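Station 5: Gripper Dropouts Traced to Cable Strain
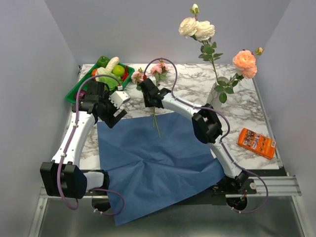

In March we lost most of a week at Station 5 to a fault that looked like bad software and came down to a cable. The write-up below is for anyone running a two-arm Skustimer cell.

The first sign was error 1924 on the right gripper, logged as a lost connection. It cleared on restart and came back later the same afternoon. Over the next few shifts it showed up during flower handling and almost never during produce runs, so we spent a long time looking at the flower task. Two people rewrote the grasp routine. Neither change made any difference.

Hiwot Seyoum found the cause by holding the arm in different poses with the motors disabled and flexing the cable by hand at each one. With the wrist turned far over, the slack in the upper loop was used up and the plug was being pulled sideways in its socket. The flower routine uses that wrist angle. The produce routine doesn't.

The safety side matters more than the lost time. When the connection dropped, the gripper kept its last commanded force and the arm went on moving. On one run it dragged a stem and the cloth with it before the operator hit the stop. No one was hurt, but the Prukham controller should have halted both arms, and it didn't. The timeout had been set to 800 milliseconds during setup and treated as a warning only.

Changes now in place:

A lost gripper connection stops both arms. This is set in the controller and can't be turned off from the task menu.

The right arm cable has been replaced and rerouted with more slack above the wrist. Ties go on the links only, never across a joint.

Before each shift, move both wrists through full travel at low speed and watch the plugs. If one shifts in its socket, tag the cell out and call maintenance.

The Tuhiwai and Drirton cells use the same cable kit and will be checked next. Please report any 1924 error, even if it clears by itself.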